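Clindgate Allotment Association
Minutes of the Summer General Meeting, held in the back room of the Dunbar Arms, Jun 9, 2023 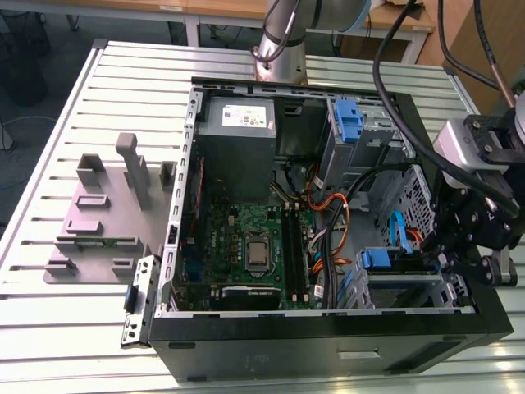 1. Opening and apologies

The chair opened the meeting once the quiz machine had been unplugged. Apologies were received from plots 4, 11 and 23. Plot 19 sent no apologies but did send a marrow recipe, which was noted.

2. Minutes of the February meeting

Agreed, with one correction. Under "Any other business", for "the member was asked to leave his hose alone" read "the member was asked to leave the hose alone". The secretary regrets any distress.

3. Matters arising

The lower gate has been mended. It now opens outwards, where it meets the bramble. Plot 2 asked whether this could be considered mended. The chair said that the gate was mended and the bramble was a separate matter, to be taken under item 6.

The lost wheelbarrow has been found on plot 31, full of someone else's compost. Two members claimed the barrow. Three claimed the compost.

4. Money

The balance stands at £660. Sixty pounds of this is owed to the key cutter, who has been patient since February. Rents are in for all plots but one, and the holder of that plot was in the room and studied the ceiling.

Plot 8 asked why the association was paying for a skip when everything put into it was taken out again by other members. The chair said this had been the cheapest skip on record, having gone back to the hire firm nearly empty. Agreed to book another in the autumn and to put a sign on it. Wording of the sign to be decided. Discussion of the wording was stopped after a while.

5. Water

The main business of the evening. The new trough from Wudis arrived in May and holds more than the old one, but sits a good hand higher, so that anyone of modest height must now lower a can into it by faith. Plot 14 had brought a bucket to show the difficulty and showed it at length.

Options put forward were to sink the trough, to raise the path, or to provide a step. Plot 27 offered a step. It was recalled that plot 27 had also offered the bench, and the meeting asked for a moment to think about it. Carried in the end, with the step to be tried first by plot 27.

Hoses remain forbidden except on seedlings. A member asked for a ruling on what counts as a seedling. The chair ruled that a plant taller than the person watering it is not one.

6. Paths and brambles

The bramble at the lower gate is on council land but its fruit is on ours. The secretary has written to the council and been given a reference number. She has written again, quoting it, and been given another. Members living near the gate were encouraged to lean on the bramble in passing, using secateurs.

Grass paths are the job of the plot on the left as you walk up. Plot 16 said that this depended on where you started. The rule will be reprinted with an arrow.

7. Produce show

To be held in the church hall as before. Pustanix, the garden supplies shop on the parade, has kindly given a prize of slug pellets, and the organic section has kindly asked that it be given to somebody else.

The "longest runner bean" class will be measured flat this year. Last year's entry was measured along the curve, then straightened, then snapped, and the judge has asked not to go through that again. Sponge cakes are limited to one per household. The meeting heard a long objection to this, and then a short one from the same household.

The tea urn needs a new tap. Until it has one, tea will be served from the side that doesn't drip.

8. Any other business

Plot 5 reported pigeons. Plot 6 reported that the pigeons come from plot 5. Left on the table.

Plot 30 asked if the noticeboard could be kept for notices. A sofa, a piano and one half of a caravan share are to be taken down.

A vote of thanks was passed to the pub for the sandwiches. The egg ones had gone before item 3, and the secretary wishes it recorded that she was taking notes at the time.

9. Next meeting

Same room, after the show. Members are asked to bring their own chairs if they want one with a back.

The meeting closed when the darts team came in.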